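Can a Machine Sort Your Junk Drawer Yet?

2024-10-12

Every house has the drawer, and every shop has the bench that works the same way. Brackets from a shelf that never went up, bolts in three sizes, a strip of metal someone saved because it looked useful. A person can clear it in the length of a radio program. I wanted to know if a machine could, so I spent two days in Closulport, where a small company called Trukbridge is trying to get robots to do the dull part of bench work: find the piece, pick it up, put it where it goes.

The company started in 2011 making fixtures for other people's assembly lines. It still does. The robot work came later and takes up the back half of the building. The front half pays for it.

The jobs are modest. Take a bracket out of a tray and set it down facing the right way. Move short lengths of aluminum from one spot to another. Gather the bolts. Trukbridge calls this kitting, and in most small factories it is done by hand at the start of a shift.
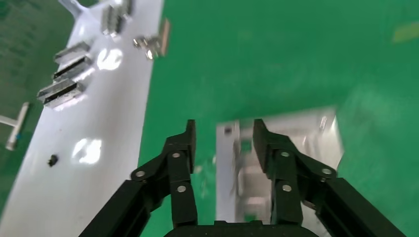

Two fingers, aluminum blocks and a cluster of small fasteners on a white board.

A plain gripper with two fingers is good at blocks. They have flat sides, they don't bend, and it matters little which end is up. Once the camera has found one, the rest is mostly a question of lining up and closing. The engineers treat that part as settled and don't spend much time on it.

Fasteners are another story. A bolt is shiny, so the camera sees glare where the edge should be. It rolls. It likes to lie against three other bolts, and a finger wide enough to hold a block is too wide to go in between them. You or I would push the pile apart with a fingertip and never think of it as a step. For the machine it is a step, and it has to be taught, and then it has to learn when to stop pushing.

I kept a tally on my second afternoon. Out of 20 tries at lifting one bolt from a group, four came up clean. The others were near misses, double grabs, or bolts that ended up farther away than they began. The engineers were not bothered. They said the number in December had been zero.

Sheet-metal brackets sit somewhere in the middle. They are light and wide, with tabs folded in different directions, and where you grab one decides how it will hang. Pick it up by a flat face and it may swing. Pick it up by a folded edge and it may come up backwards, which means it has to be set down and turned over before it is any use. People do that turn in the air with their fingers while looking at something else.

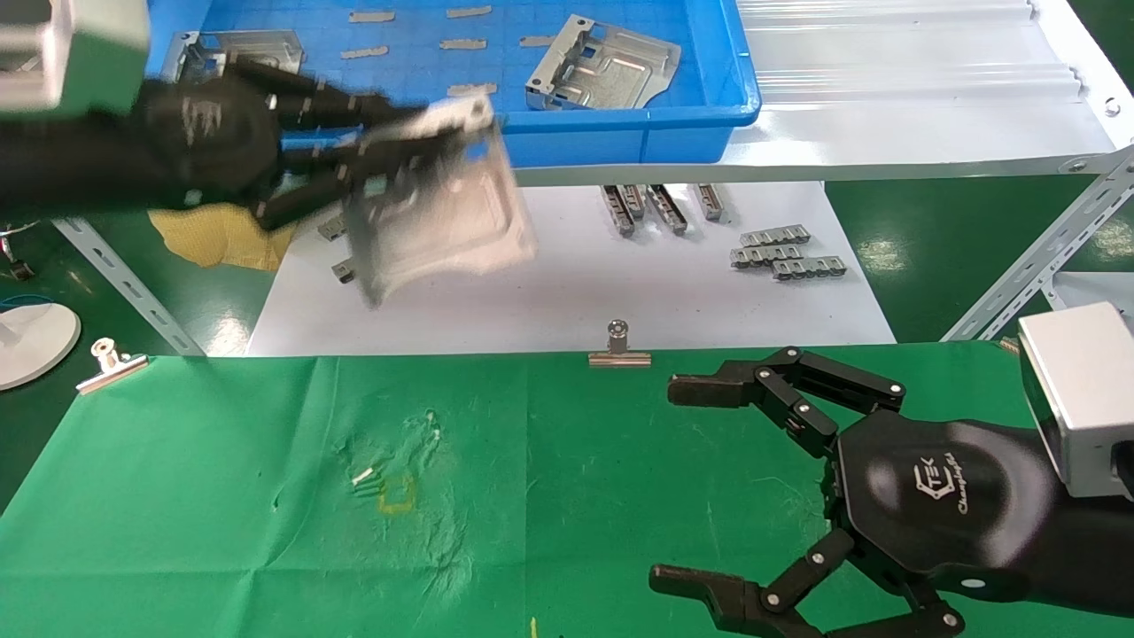

That turn is the main argument for hands with more fingers. With two of them working together, one can hold while the other shifts its grip, and parts can be passed across. The trouble is cost and upkeep. More joints mean more things to wear out, and more ways for a grip to be slightly wrong. Shops that buy machines want one that will do the same thing on a Friday night that it did in the demo.

Bermúdez, a maker of shelving hardware in Broltmont, has been following the work with an eye to buying. Its catalog lists 3122 parts. The company would be happy with a machine that could handle the common ones and leave the odd shapes to the people on the line. I think that is where this will land first, with the robot doing the blocks and the straight strips, and a person nearby for the rest.

At home the wait will be longer. A factory can decide that brackets always come in a tray and that the tray always sits in the same place. A kitchen can't promise that. The drawer holds batteries, string, a key to something and a candle, and it holds different things next week. Nor does a household have an engineer standing by to reset the arm when it stalls.

So my drawer is still mine to sort. I went home and did it that Sunday, with the radio on, and found two of the bolts I had been meaning to buy.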